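Site visit: Jullero bimanual workcell, Juvidville

Purpose of the visit was to check whether the two-arm cell Jullero has quoted us can be installed in the small lab at Kos without building work, and what it would cost us to run for the first two budget years. The quote came in January and the price was already known. Most of the open items concerned what the price leaves out.

Jullero occupies the upper floor of a shared building in Juvidville. Access is by a goods lift with a narrow door, which they have clearly got used to. We were shown the development room, the spares store and the area where finished cells are packed. The visit took a morning and ended with an hour on the quotation, line by line.

Scope of supply

The quoted cell consists of two arms, two multi-finger hands, a head camera, a control cabinet and a software license. The mounting frame is a separate line. So is the worktable, which I would strike out at once, as we have suitable tables in storage. Installation is included but travel is not. Training is included for two people and charged per head after that.

The hands are the expensive part and the part most likely to come back for service. Jullero replaces a finger module in house and does not sell the tooling for doing it on site. A hand returned for repair is away for 20 working days, shipping excluded. With no spare, the cell becomes a one-handed cell for a month or so whenever this happens. I asked for a price on a third hand, to be fitted on either side, and was told that left and right are different parts. A full set of spares therefore means two hands. My proposal is to budget for one, on the right, and accept the risk on the left.

Consumables were hard to pin down. Fingertip covers are sold in packs of 100 and the rate of use depends on what is being handled. Jullero would not give a figure in writing. I have put three packs in the first-year estimate and would expect to revise it by the middle of the year.

Power and floor

The control cabinet runs from a normal single-phase outlet but wants its own circuit. We have one free at Kos, on the wrong wall. Moving it is a small job and should go on the facilities budget, if they agree.

The floor was my main worry. Our lab has carpet tile over a raised floor, and the data sheet asks for a "rigid level surface" without further detail. The engineers at Jullero work on carpet tile themselves and see no difficulty at low speed, provided the frame feet are fitted with the wide pads. The pads are an option. They cost very little and should be added now, to avoid a second order.

Clearance is a firm requirement. The layout drawing shows 300 mm between the rear of the frame and any wall, for cable bend radius and for access to the arm connectors. Our room allows this if the tall cupboard goes.

Test objects and fixtures
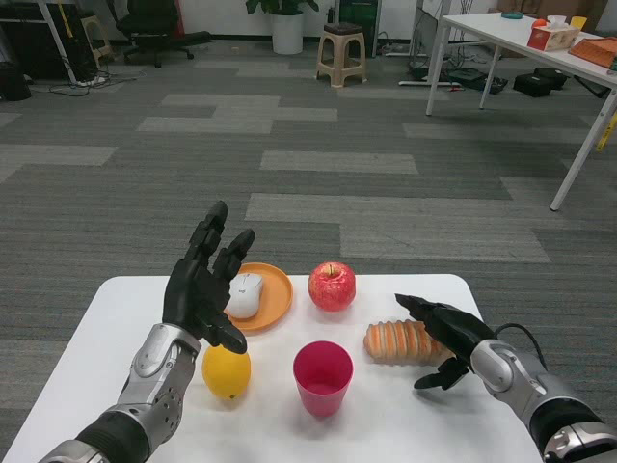

Our budget draft had a line for a certified object set, and after the visit I would delete it. Jullero's acceptance procedure calls for variety in shape and size and leaves the choice of objects to the customer. Certified sets are useful for publishing comparable results, and we have no plans to do that. An apple, a lemon, a loaf of bread, a plastic cup and a computer mouse on a plate cover a fair range of shapes between them, from nearly round to long, and every one can be had without a purchase order. A petty cash allowance is enough. The white tabletop is worth copying as well, as it sets off strong colors like the pink of the cup, and our stored tables have a dark top. A white board laid over one of them would do.

Comparison with Ekport

Ekport offers a cell of similar reach at a lower purchase price, with simple two-finger grippers. The grippers can be serviced by us, and spares are cheap enough to hold on the shelf. Against that, the Ekport license is annual, and over the planned life of the equipment the gap between the two totals becomes small. I have set both out in the attached sheet, with and without the spare hand.

Open points

Jullero to confirm in writing the warranty position on hands after a collision stop. Jullero to quote the frame without the table and with wide pads. Facilities at Kos to confirm the circuit move - and who pays for it. Lift dimensions at Kos to be checked against the packed crate, which is larger than the drawing suggests. The quote remains valid until the end of April.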